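Stakmont town hall - notes, leadership handover bit

Slot is 20 min incl. questions. Don't run over, Kumudini is on right after.

Open w/ thanks. Short. People have been standing since the coffee.

Then straight to the news - board has asked Amândio Rocha to stay on as managing director, second term. Starts March. He said yes (pause, let them clap if they want to).

What changes: Lurlow and Falcão report into one office. Two finance teams become one. No site closes. Say that twice, it's the only thing Falcão people want to hear.

What doesn't change: service contracts, pension, the Clevier billing platform. Clevier stays at least until the migration review is done. If someone asks for a date, there isnt one yet. Don't guess.

Numbers slide. 3,381 employees across the group. 300 of those joined with Falcão. Network side has 6 regional managers, all staying in post. Don't read out the whole table, they can see it.
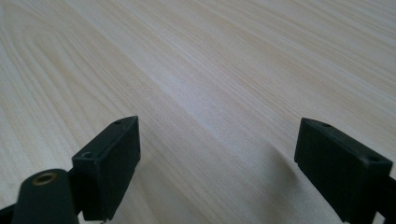

Kumudini Gamage - new chair of the supervisory board at Lurlow. Say the name right: koo-moo-DI-nee. Came up through field engineering, then procurement, then ran the Lurlow wholesale unit. She keeps her seat on the Stakmont audit panel for now. Somebody will ask if that's a conflict - legal looked at it, fine, she steps out when Lurlow accounts are discussed.

Story about the switch room flood? Only if ahead of time. Otherwise skip to training.

Training: 1,000 places on the management course this year, open to all grades. Last year was half that and we filled it by lunchtime. Managers, please dont sit on the applications. Look at the front row when saying this.

Likely questions
- bonus: same formula, paid same month as before
- is Amândio moving to the Lurlow building: two days a week there, keeps his office here
- who signs off hiring at Falcão: the joint office form March, local head until then
- new logo: no

Hand over to Kumudini. Leave clicker on the lectern, take the water. Her slides are in the same deck, starts after the blank one.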